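Diary, June, 7.40 in the evening

Second attempt at the table. The first arrangement lasted 17 days and failed on access: everything sat in one row at the back, so reaching a tin meant moving two others. I have gone back to the turntable, the white two-tier one from Fillano. Tins and packets are on the upper tier. I wiped the liners with washing-up liquid and left them overnight on the rack.

The black cloth is staying. It shows flour and lint at once, and it gets wiped more often as a result. I cut 10 cm off the long side last month and hemmed it by hand, badly in one corner.
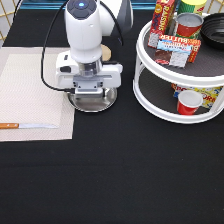
Woven mat to the left for the knife, steel plate in the middle, cork coaster behind it. The raisins went on the upper tier with the tins, standing upright. Red box, easy to find. I had them in a Drusta jar until the lid seal perished.

Checked the turntable with the kitchen scales: 600 g of tins down one side and it still turned freely, with a slight tick once per revolution. Probably a crumb in the bearing. Will take it apart at the weekend.

The mat creeps when I chop near its edge. Tried a damp cloth underneath, which held but left a mark. Shelf liner from the shop in Middale is the next thing to try, 56p a strip.

Rice and lentils still to sort. Bed at ten.

Comments

oatandrye: Mine ticked as well. It was a grain of rice.

Bhardwaj Kitchen Notes: Shelf liner works under woven mats if you cut it a finger's width short all round.

pellet: Which way did you hem the corner?

Contact | © Table Diary | Back to top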